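Poste de tri passé en automatique : que deviennent les opérateurs ?

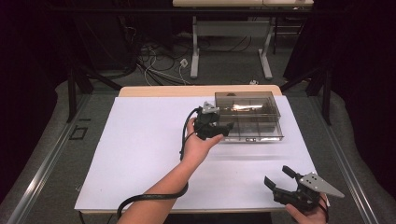
Boîte à compartiments et pinces tenues à la main, sur la table de travail.

Question posée le 14/2/20

Bonjour,
Je travaille chez Droltitz, au conditionnement de petites pièces. Nous sommes 12 sur l'atelier. La direction veut confier une partie du rangement en boîtes à des bras Gelton. Pour l'instant on demande à certains d'entre nous de faire les gestes avec une pince dans chaque main au lieu de travailler à mains nues. Je voudrais savoir ce que ça change ensuite : horaires, cadence, classification. Est-ce qu'on peut refuser ? Merci.

Réponse 1 (meilleure réponse)

Je suis passé par là chez Schouten. Avant, on sortait 700 boîtes par poste. Les premières semaines avec les pinces on est tombé à 429, et il a fallu insister pour que l'objectif soit revu. Faites-le mettre par écrit dès le départ.

Les poignets fatiguent vite, surtout avec les couvercles. Nous avons obtenu une rotation toutes les heures. Pensez aussi aux câbles - chez nous ils descendaient de la table et on se prenait les manches dedans.

Une fois les bras installés, deux collègues sont passés au contrôle, les autres alimentent les machines et reprennent les boîtes mal fermées. Le travail est moins répétitif mais on est plus souvent seul. Pour la classification, rien n'a bougé avant septembre, après plusieurs réunions avec les élus. Pour le refus, tout dépend du contrat et de la fiche de poste. Voyez d'abord vos représentants.

Réponse 2

Chez nous c'était Flendumeck et personne n'est parti. Il faut juste s'habituer.

Réponse 3

Demandez la formation avant la mise en service, après ils n'ont plus le temps. Demandez aussi qui a le droit d'arrêter la machine. Chez nous seul le chef d'équipe pouvait le faire au début, ça a été corrigé.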